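Stikorum Label Maker Review: Six Months In and Still Labeling Everything

August 9, 2025

I bought the Stikorum the week before we moved, mostly because my handwriting on cardboard looks like a spider fell in the ink. My plan was to use it for the move and then stick it in a drawer. That was 6 months ago and it has never once made it to the drawer!

It's a small battery-powered printer with its own keyboard, so there's no app and no account to set up. You type, you press the big key, and a label slides out of the top. I can't tell you how happy the keyboard makes me. My old label maker, an Antal, had the letters in alphabetical order, and I spent half my life hunting for the R. The Stikorum has them where my fingers expect them, and the keys have a proper click to them.

Labels come on a roll of 500, pre-cut, with a split down the back of the paper so you can peel them without using your teeth. (If you have ever tried to peel a label with short nails you know how big a deal this is.) I still had a good bit of the first roll left after the move, and I was not being careful with it. Every carton got one on the top and one on the side. Do the side! When they're stacked in a hallway, the top label is no use to anyone.

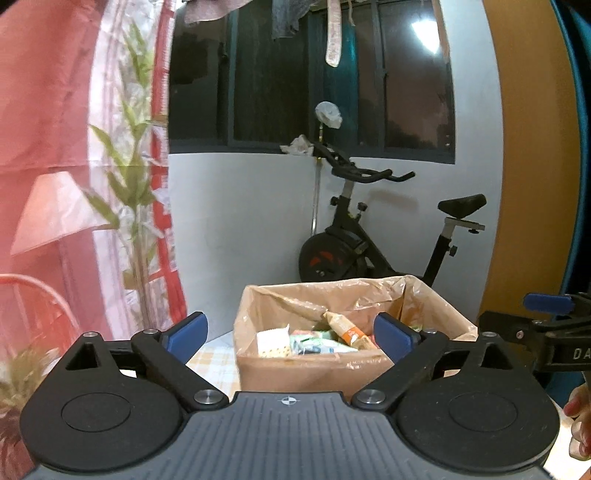 Blue rubber pads, with a box beyond.

What surprised me most was how well the labels hold on cardboard. Cheap ones curl at the corners after a day or two, especially on the dusty brown kind you get free from the grocery store. These stayed flat through the truck, a humid week in the garage, and my habit of sliding things across the floor instead of lifting them. They also come off glass jars in one piece, which I didn't expect from something that grips so well. On painted wood I'd be more careful. I pulled one off a shelf and a little flake of paint came with it, though that shelf was in rough shape to start with.

There are 4 text sizes. I use the largest for moving and storage and the second smallest for the spice rack, and I've pretty much forgotten the other two are there. You can save up to 20 labels in memory, so the ones I print over and over (KITCHEN, WINTER, CABLES, DO NOT STACK) are a couple of key presses away. The little pictures are fun too. I put the snowflake on everything that goes in the freezer, including things that are obviously frozen.

Now the gripes. The screen has no backlight, so forget about using it in a dim closet. The cutter leaves a tiny tail on the last label if you pull too early. And the battery door is stiff enough that I've started opening it with a butter knife.

I also tried the refill rolls from Zusau, which cost less. They fit and they print fine, but the split in the backing isn't as clean and I went back to the Stikorum ones for anything that matters. For leftovers in the fridge the Zusau rolls are perfectly good.

A friend swears by her Esar, and I did borrow it for a weekend. Sharper print, no argument there, and the color labels are gorgeous. But it wants your phone for every single label, and by the third trip back upstairs to find mine I was missing my clicky keys.

Next up is the garage, which I've promised to finish by the end of September. I've already printed the labels for the paint cans.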